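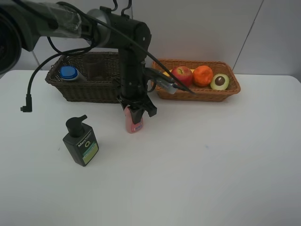 I have been reviewing robot arms for hobby benches and small shops for a good while now, and the Vandum tabletop arm is the one I've had the most letters about since October, so I was very glad when the loan period finally came through and I could spend 7 weeks with it. My favorite test for any arm is still the sorting one, toiletries and groceries mixed up on a white table with two wicker baskets at the back, and it tells me more than any spec sheet. The small pink bottle is the piece I watch most closely. It's slim, it stands up on its own, and a gripper that comes in a little crooked will knock it flat before the fingers have even closed. The Vandum takes hold of it upright, as you can see, and it has the reach to work in front of both baskets without the base being moved.

3/25/25
By the Bench Notes editor

Let me start with setup, which was a pleasure (and I don't say that often!). The arm comes in one big box from the Zimimberg warehouse, already assembled down to the wrist, and you bolt it to your table, plug in the controller and run through the Prasia software, a free download of 236 MB. I had it moving before lunch. The manual is printed on real paper, bless them, and it's written by somebody who has clearly stood at a table with a hex key in one hand and a cup of coffee going cold.

Teaching it a pick is simple enough. You push the arm by hand to where you want it, tap the button, push it to the next place and tap again, and Prasia strings the points together into something smooth. I ran 300 picks in the first stretch, with fruit and bottles and cups, and kept a tally in a notebook. Apples and oranges were easy going. A halved avocado is a much meaner thing to hand a robot, being slippery on one side and soft all through, and I had to turn the grip force down to nearly the bottom of its range before I stopped leaving dents. Pump bottles are fine as long as you take them by the body. If you go for the head you'll get a squirt of soap on the table, and I speak from experience.

Now for the grumbles, and I do have a few. The cabling is my biggest one. The leads run along the outside of the arm, and for this kind of money I'd like to see them tucked in. One of them snagged on a basket rim during a wide swing and pulled the whole basket over, oranges and all. A handful of hook-and-loop ties fixed most of it, but they ought to be in the box. I'd also like a quieter fan in the controller, which sits by my elbow and hums all afternoon long.

The price is $4,000 with the standard gripper. The Szabo arm I reviewed before it costs less and is lighter to carry around, and if all you want is to move blocks from here to there, I'd happily send you that way. But the Szabo never had the gentle touch I wanted with odd-shaped things, and its software made me want to go outside and weed the garden. With the Vandum I kept finding excuses to try one more object after I'd meant to switch it off.

Would I buy one? I think I would, yes, if I had the table space to leave it bolted down, and if I could get the longer power lead thrown in with the order. Ask for that when you call. They said yes to me, and the one in the box wouldn't reach my outlet.

14 comments
Shared 52 times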